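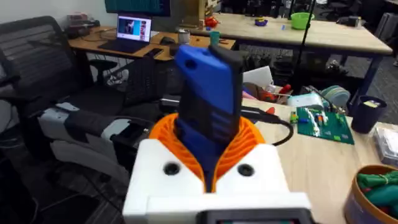
Fig. 4.1. Orange ribbed fingers closed on a blue and black object.

Materials and Processes I
Handout 4: Directional properties
Ekow Issahaku, Amegashie Technical Institute
Revised 2018-09-13

4.1 Definitions

A material is isotropic if its properties are the same in every direction. It is anisotropic if they differ. Steel plate is normally treated as isotropic in this course, although rolled stock shows some directionality. Wood, fiber composites and parts built in layers must be treated as anisotropic unless test data show otherwise.

An orthotropic material has three mutually perpendicular planes of symmetry. Wood is modeled this way, with longitudinal (L), radial (R) and tangential (T) axes. Nine independent elastic constants are needed, compared with two for an isotropic solid.

Keep material and geometry separate. A ribbed rubber strip bends easily one way and poorly the other even when the rubber itself is isotropic. Students lose marks on this every March.

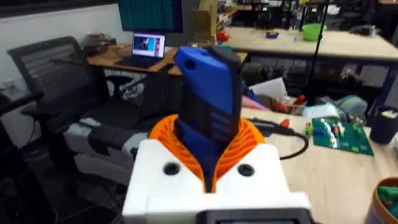
4.2 Layered parts

In parts built by extrusion, each layer bonds to the one beneath it. The bond is usually weaker than the continuous bead, so strength across the layers (Z) is lower than strength in the layer plane (XY).

Results from the lab session, nominal cross section 50 mm², test temperature 21 °C:
XY specimen, load at break: 2160 N
Z specimen, load at break: 1634 N

Stress at break is load divided by original area:
XY: 2160 / 50 = 43.2 MPa
Z: 1634 / 50 = 32.7 MPa

The ratio Z/XY is 0.76. Do not carry this ratio over to another polymer, nozzle temperature or layer height. The specimens were cut and tested by Intan Wibisono; her notes on grip slip are in the lab folder under Skaven.

4.3 Wood and glued panels

Wood is stiff and strong along the grain. Across the grain, stiffness is commonly lower by a factor of ten or more. Shrinkage follows the opposite pattern: smallest in L, larger in R, largest in T. 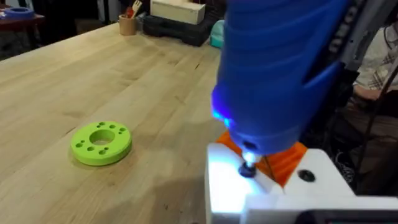 A top glued up from strips, with all the grain running the same way, remains anisotropic. It will change width with humidity far more than length. Fasteners across the width therefore need slotted holes. Plywood differs in that alternate plies are turned through a right angle, which evens out the in-plane properties but leaves the thickness direction weak.

4.4 Problems for next class

1. Using the data in 4.2, find the load at break for a Z specimen with twice the cross section. State your assumption.
2. A ring with a circle of bolt holes is to be printed flat. Sketch the layer planes and mark the load direction that concerns you most.
3. Explain why a table top should not be glued rigidly to a frame across its full width.

Reading: Zudico notes, sections on elastic constants and moisture movement. Skip the derivations.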